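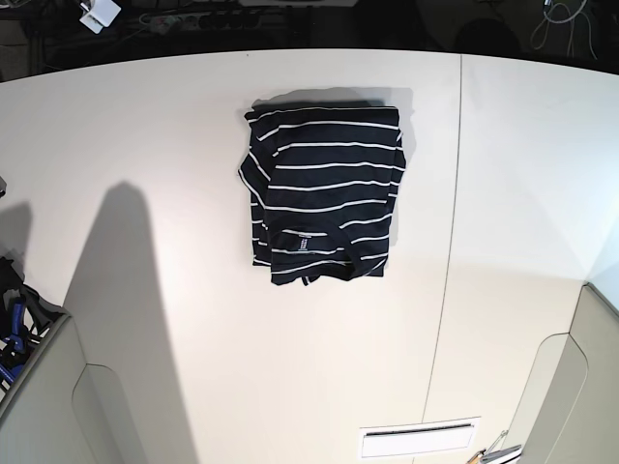

Ferhat Tekin had been folding the striped shirt for most of the evening, and it had been winning.

"It's a shirt," said Cristóbal from the doorway. "You put it in the bag."

"It's Santino's shirt."

"Then he can put it in the bag."

But Santino Godoy had gone to Panville in February with one suitcase and a promise to send for the rest, and the rest had sat in the hall cupboard until the cupboard would no longer close. Now he had written, at last, to say that he'd like the navy one with the white stripes. He didn't mention the skis. He didn't mention the 26 jars of his mother's quince paste, or the 41 dollars he owed toward the gas.

Ferhat smoothed the stripes and turned the left side under. A layer of it slid out again. He had learned to fold from Hinata Tsuchiya, the winter they both worked the menswear floor at Warnach, where a shirt was expected to lie on the shelf like a paperback. Hinata could do one in the time it took a customer to ask where the washrooms were. Ferhat's had always been put at the back.

"You could leave the layers," Cristóbal said. "Gives it character."

"He'll think I was upset."

"Were you?"

Ferhat considered the collar. The little white label was showing, with its instructions in a print no adult had ever read. He had washed the thing on hot once, in their first year, and Santino had worn it anyway, with his wrists sticking out, to a dinner where everybody was too polite to mention it.

"I was inconvenienced," he said.

Cristóbal went away and came back with a courier envelope, one of the grey ones, and a roll of tape. The post office on Tawhiri Street took parcels until 10, and it was already past nine.

"What do I write in the box for contents?"

"Shirt."

"And value?"

Ferhat thought about that for longer than the form deserved. Then he took the pen and wrote 41 dollars, underlined it, and went to find his shoes.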